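Pale Wooden Floors: Cleaning, Scratches and Gaps

Sweep before any damp cleaning. Grit left under a mop does more harm to a finish than foot traffic. A soft broom or a vacuum with the brush bar switched off is suitable. Work along the boards and finish at the door.

Mopping

Find out what the floor is finished with first. Put a drop of water on a board in a corner and leave it for 13 minutes. If it beads, the finish is sound. If the wood darkens, the surface is oiled, waxed or worn through, and it should be wiped with a cloth that has been wrung until it no longer drips.

For a sealed floor, use 8 ml of neutral floor soap to one litre of lukewarm water. Vinegar dulls some lacquers over time. Steam mops force moisture into the joints and should be kept for tile. Change the water when it turns grey.

Marks

Rubber scuffs usually lift with a dry cloth and firm pressure. For wax or chewing gum, hold a bag of ice on the spot until it hardens, then ease it off with a plastic scraper held flat. Old water rings in oiled wood may need light sanding with a fine grade, 240 or above, always with the grain, followed by fresh oil.

Fine scratches in lacquer can be toned down with a wax stick one shade lighter than the board. Darker sticks show up badly on pale timber. Buff off the excess after ten minutes.

Gaps

Boards shrink in heated rooms and close up again by July in most houses. Do not fill in winter. Measure the same gap in both seasons and fill only if the difference is under half a millimetre.

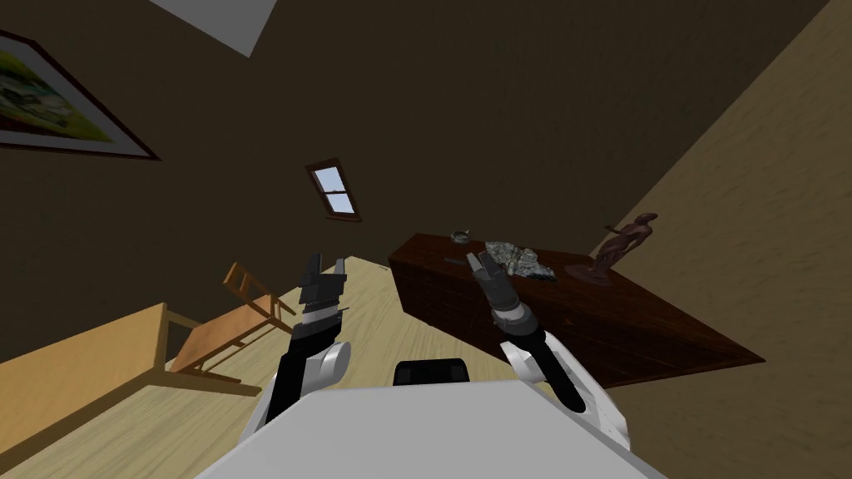
Words: Amna Hashmi
Updated May 4, 2024

Felt pads

Fit pads under all chair and table legs. Screw-on or nail-on pads last longer than the self-adhesive type, which creep sideways and leave a line of glue. Degrease the foot of the leg before sticking anything to it, and check for trapped grit every couple of months.

Heavy pieces should be lifted when moved. If that is not possible, slide them on an upturned offcut of carpet, pile side down.

Rugs

Use a breathable underlay. Rubber-backed mats can stain lacquer yellow, and the stain does not clean off. Turn rugs back for a few days each season to even out the change in colour from sunlight.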